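Prompting, second season

I was prompter again for our December show, and a few people have asked me what that involves, so I'm writing it down while I still remember.

Our society is called the Tistton Players. We do two plays a year in a hall that seats 292 if the balcony is open, and the balcony is open when Piret Butkienė can get the extra stewards. She got them for two nights out of four this time. The play was a country house comedy with a cast of 11 and far too many doors.

Most amateur groups I know of still have a prompter. The professional theatres round here dropped theirs years ago and leave it to whoever is on the book in the control room. We sit ours in the wings, stage left, on a kitchen chair with a cushion, with a clip light and the script in a ring binder. You can see roughly a third of the stage from there. For the rest you go by sound.

I started coming to rehearsals in week three, which I'd say is the latest you should leave it. Before that the actors still have their books in their hands and there's nothing for you to do except make tea. After that you need to be there every time. You have to learn the pauses. Eglė Juška, who played the aunt, leaves a gap before almost every line in the second act. It's deliberate and it gets a laugh. If I'd walked in at the dress rehearsal I'd have prompted her all the way through it and she'd have been right to be cross.

So I mark the pauses in pencil. A small tick means a pause that's meant. Two ticks is a long one. A circle is a place where somebody has dried more than once. By the end of rehearsals page 50 had so many circles on it that I copied it out again on a clean sheet.
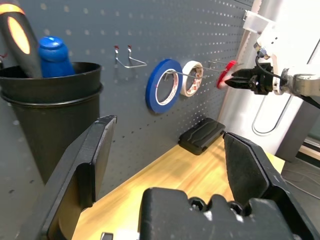

Page 50 is the telephone scene. Three people talk across each other and two of the cues are nearly the same words, so if someone answers the wrong one you jump four pages and lose the entrance of the vicar. We did this at the dress rehearsal. Sarmīte Venckus was standing behind the door in her dog collar and never got on. Austra Uibo, who directed, changed one of the cues that evening from "I shouldn't think so" to "I very much doubt it", and we had no trouble with it after that. I don't know if you're supposed to do that with a licensed script. I expect you're not.

How you give the line matters more than people think. A whisper is no use. It carries to the front row and doesn't reach the actor, because it has no voice in it. You need to speak, low and clear, and give the first three or four words with the important one among them. "But if you" could be the start of anything. "But if you sell Cotier" gets them home. Cotier is the house in the play, and I must have heard the name 500 times since September.

You also have to do it once and quickly. The worst thing is to start and stop, thinking they've got it. Then they've heard half a prompt and they're listening for you instead of thinking about the line.

Over the four nights I gave 7 prompts. Five were on the first night, which is normal for us. The other two were on the Saturday matinee, when everyone was tired and the hall was cold. Milagros Manzano took hers so smoothly that my sister, who was sitting in row C, didn't notice. The other one was heard by the whole hall, and a man near the back repeated it helpfully.

There are things a prompter can't fix. If a prop is missing you can't do much from a chair. If somebody skips ahead, you have to decide very fast whether to pull them back or let them go and turn the pages after them. I let them go unless the plot stops making sense. On the third night we lost most of a speech about the will, and the audience seemed to follow the ending well enough.

I've been asked whether I'd like a part next time. I read for one a few years ago and didn't enjoy it. I can't hold a line in my head once people are looking at me, though I could have recited this whole play from the chair. Austra thinks that's nerves and would pass. She may be right, but the spring play has a cast of six and there are plenty of people wanting to be in it, while I've yet to hear of anyone else wanting to be on the book.

If you're taking it on for your own group, get a script printed on one side only, so you have a blank page facing you for moves and changes. Use pencil. Bring a cardigan, as the wings are draughty, and eat something beforehand that isn't crisps. Ask each actor how they want to be prompted, too. Eglė looks at me and rubs her ring finger when she's stuck. Sarmīte just says "yes" in a certain voice.

We have the read-through for the spring one next month. The scripts haven't come yet.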